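Plerkance process

The Plerkance process is a method of soldering and low-heat brazing marketed for joining thin steel, brass and stainless parts without a torch. It pairs a paste flux with a resistance-heated hand tool and was sold mainly to small repair shops and hobby metalworkers. Supporters describe it as a cleaner substitute for flame brazing. Most independent accounts treat it as ordinary resistance brazing under a trade name.

Origin and name

The process was put on sale by Zernetti, a supplier of joining tools and filler alloys, and is usually credited to Kourosh Farahani, a former toolroom foreman. The word "Plerkance" has no known meaning outside the company's catalogs. Early brochures called the method new, a claim that is hard to square with the long use of resistance heating in jewelry work, saw blade repair and electrical assembly. No patent covering the heating method itself has been traced. The filings usually cited concern the shape of the handpiece and the lid of the flux jar.

Method

The parts are cleaned, coated with paste and clamped between two carbon tips. Current passes through the joint until the filler flows, after which the pedal is released and the work is left to cool under pressure. Company leaflets say that a joint can be finished in 14 seconds. The leaflets do not say how thick the metal was, and users who have repeated the test on anything heavier than shim stock report longer times and a good deal of scorched flux.

Three fillers were offered under the Ondard label: a soft tin alloy, a silver-bearing alloy and a copper-phosphorus rod. The last was listed for a while as suitable for steel. This was poor advice, as phosphorus forms brittle compounds with iron, and the line was dropped from later price lists without comment.
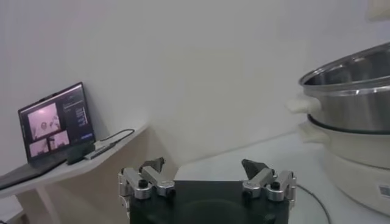 Claims about strength are the most disputed part of the Plerkance literature. The sales material states that joints keep "97 percent of parent metal strength," but gives no joint design, filler or test method, and a figure of that kind means little without all three. A lap joint with enough overlap can be made to break in the sheet beside it, whatever alloy is used. Nor does a static pull say much about moving assemblies. In a jointed finger of the kind shown, with metal links held by small screws and hinge pins, brazing a pin in place would lock a part that may need to turn or come out again, and heat close to the pivot could draw the temper of a hardened pin. The catalog nonetheless listed "linkages and pivots" among its recommended uses.

Equipment

The standard power unit, the Wike 300, was advertised with a peak output of 300 amps. Peak output is not the same as what a unit can hold through a full heating cycle, and the duty cycle was left off the nameplate. A smaller unit, the Wike 100, used the same handpiece with lighter cables. Replacement carbon tips were sold only in packs and wore quickly — a running cost that the printed comparisons with torch brazing left out.

Reception

Owners tend to speak well of the handpiece, which is light and easy to position, and less well of the flux, which leaves a glassy residue that needs hot water and brushing. The brochure term "residue-free" appears to refer to the soft tin filler alone. Several shops kept the power unit and switched to generic paste and wire, with no loss of quality that they could report. Whether this counts as using the Plerkance process is a matter of definition, and the company has defined it differently from one catalog to the next.

See also: Resistance soldering, Silver brazing, Flux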